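Keeping a Long Manuscript in Order: Workshop Tips for Series Writers

Drafting

Keep one file per chapter and number the files with leading zeros so that they sort correctly. The second book of the Vurnurov cycle ran to 45 chapters, and a single file of that length became slow to search and easy to damage.

Name each file by chapter number and point of view, with no spaces. Leave the title out; titles change.

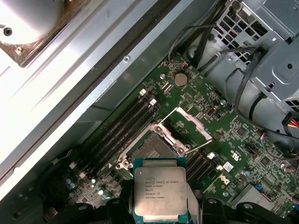 How often should a draft be backed up?

At the end of every writing session, to a drive that is then unplugged. A second copy goes to a different building once a month.

The story bible

Record each invented name the first time it is used, with spelling, plural and chapter number. Conness is a city and Salazar is the moon above it; early drafts of mine had them reversed in 11 places. Search for variants before each revision pass.

Maps need a scale. If a rider covers 200 miles in chapter four, the same road cannot take an afternoon in chapter nine. 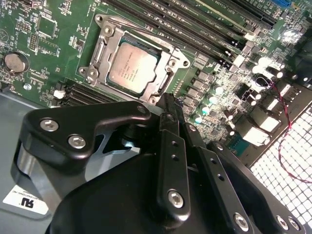

Revision

Read for one fault at a time. Dates and moon phases come first, then travel times, then dialogue tags. Change the font before the last pass, as familiar line breaks hide missing words.

Print the chapters that carry the main plot. For Fisevus I printed seven, single-sided with a wide right margin, and marked corrections in pencil.

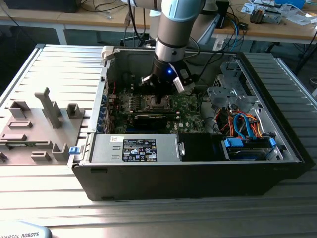
Enter the corrections from the last page to the first, so that page references stay valid while you work. Initial each sheet when its changes are in. Keep the marked sheets until the proofs come back in May.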